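Sorier releases simulated practice bench for teaching two-armed robots by remote control

November
By Joni Niskanen

Sorier has released Farine, a software package that lets a person teach a two-armed robot a household task by driving it remotely inside a simulated workspace. The package is available to workshops, colleges and small manufacturers from this month, following a trial with 18 sites.

Farine is aimed at people who already know the job they want done but have no programming background. The operator holds a pair of hand controllers and moves the arms through the task at normal speed. Each run is saved as a demonstration. Once enough demonstrations have been collected, they can be exported and used to train a control program for a physical robot.

"A person who stacks shelves or loads a dish rack knows how to do it with their hands, and writing that down as instructions is slow work," said Joni Niskanen, product lead at Sorier. "With Farine they do the task, we record it, and they do it again. The first few runs are usually clumsy. By the end of a morning most people have stopped thinking about the controllers."

The first workspace shipped with the package is called Homow. It is a tabletop set with wooden shelving and a rack, and the arms work from above and from the sides. Operators can switch between several camera views during a run, including close views that move with each gripper. Sorier recommends learning to work from the close views early, even though new operators tend to prefer the overhead one.

Views from the Homow workspace, rendered in Farine:

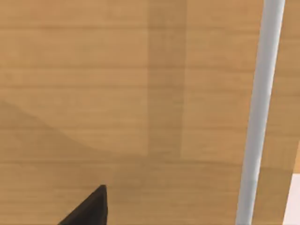
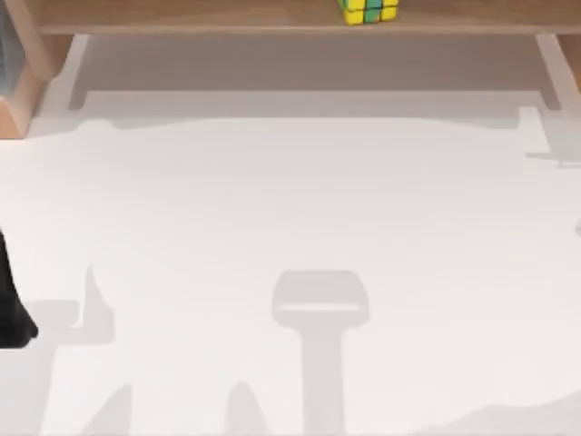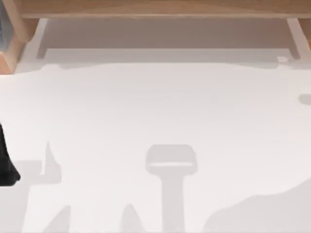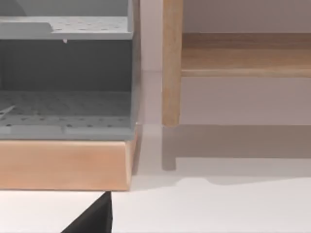 Shadows were a particular request from the trial sites. In an early build they were switched off to save computing time, and operators reported trouble judging how far a gripper was from the surface under it. Several lowered the arm too quickly and had to discard the run. With shadows restored, operators had a second cue for height and the number of discarded runs fell. The shadows are now on by default and can be turned off in the display settings on older computers.

Operators at the trial sites recorded 400 demonstrations between them in the final stage of testing. Each demonstration holds the position of every joint in both arms, the opening of each gripper and the picture from every camera, all stored against the same clock. A run can be played back, trimmed at either end or deleted. Runs cannot be edited in the middle. Sorier considered adding that feature and decided against it, as a spliced movement may ask an arm to do something it could not physically do.

The company advises new users to collect at least 50 demonstrations of a single task before training, and 100 if the objects start in a different place each time. It also suggests that two or more people share the recording. Operators favour different hands and approach a shelf from different angles, and training on a single person's habits can leave gaps.

Demonstrations that include a mistake and a recovery are worth keeping, according to the user guide. If an operator misses a grasp, backs off and tries again, the run shows the robot a way out of the same trouble. Runs in which the task was never finished should be marked as incomplete and stored in a separate folder.

Farine also supports teaching by hand. On a physical arm that allows it, the operator can take hold of the arm and guide it through the movement, and the software will log the run in the same format as a remote one. Hand-guided and remote runs can be combined in a single set. Sorier notes that hand guiding is harder with two arms at once and suggests keeping it for short tasks or for adjusting the final part of a longer one.

"We get asked which method is better," Niskanen said. "For anything that needs both arms, remote control is easier on your back. For pressing a lid down or seating a part, I would sooner have my hand on the arm."

The controllers used in the trial were supplied by Spahić, which also wrote the driver that connects them to Farine. The driver is included at no extra charge. Other controllers can be used if they report position and rotation in three dimensions, although Sorier has not tested them all and cannot offer support for each one.

Farine runs on a desktop computer with a dedicated graphics card. A connection to the internet is needed to activate the licence and download workspaces, but not for recording. Demonstrations stay on the user's own machine unless the user chooses to share them.

Licences are sold per computer. Colleges and registered training organisations can apply for a reduced rate, which covers a full teaching lab. Sites that took part in the trial will keep their access and move to the release version when they next update. Recordings made during the trial will open in the new version without conversion.

A second workspace is in development and will be offered to current licence holders as a free download.

Media enquiries: Joni Niskanen, Sorier

Recent items
Spahić controller driver: installation notes
Homow workspace: setting up camera views
How the Farine trial sites were chosen
Teaching by hand: a short guide for first-time operators
Reduced rates for colleges now open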